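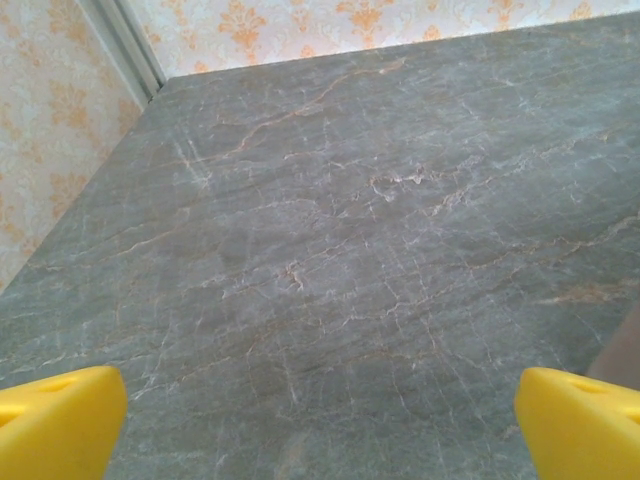

Fig. 1. Wrist view, fingers open, bench bare.

Handout 4: Looking After the Flatholm Cell

Read this before your bench slot. The cell is one arm, one two-finger gripper, one wrist camera and one gray marble-patterned slab, and it has outlived three lab managers. Treat it accordingly.

The wallpaper came with the room. You will get used to it.

Start of session

Clear the slab completely. Mugs, hex keys and your phone all count as things. Then open the fingers all the way and pull up the wrist view on the Drendetti panel. You want both yellow fingertips in the bottom corners, as in Fig. 1, with plain slab between them. If one tip has wandered inward, the finger has shifted on its carriage and you go to "Reseating" before you do anything else. Do not fix it in software. Last year's group fixed it in software, and we were finding their offsets until August.

A word about the slab. The veining is lovely to look at and a nuisance to work over. The old Pilkington edge finder sees a crack everywhere you see a vein, and it is especially fond of the orange ones. Leave the edge threshold where the settings card puts it. If the overlay fills up with green lines on a bare bench, someone has been helpful, and you should put it back.

Reseating a finger

Power down at the wall, wait for the fan to stop, then back out the 2 clamp screws. Slide the finger off, wipe the carriage with a dry cloth, slide it on until it meets the stop, and tighten the screws a little at a time, going back and forth between them. Finger-tight plus a quarter turn. The fingers are cheap and the carriage is very much the opposite.

Write the cycle count in the log (it's on the Zula controller, second page, bottom line). Fingers get swapped at 3000 cycles whether or not they look tired. The present pair went on at 1688, so do the subtraction yourself, and please do it on paper where I can see it.

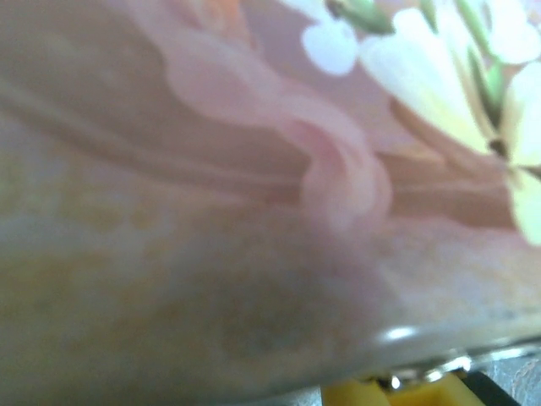 Fig. 2. Wrist view at very close range. Painted surface, metallic rim at lower right.

Close approach

Fig. 2 is what the camera gives you when it is nearly on top of something. The pink swirl and the flowers are still recognizable, but try finding a sharp edge in there. The lens has a fixed focus and this is well inside it. Students turn the focus ring at this point. Please don't — it is set for working distance and takes an afternoon to get back.

Notice too the bright highlight on the rim. Shiny edges and curved, glossy surfaces will fool the edge finder in their own special way, so take your position fix from farther out and do the last stretch on stored coordinates, at crawl speed, with a hand near the stop button.

End of session

Fingers open, arm parked, log signed. Bring your cycle arithmetic and one wrist view of your own to the next lab.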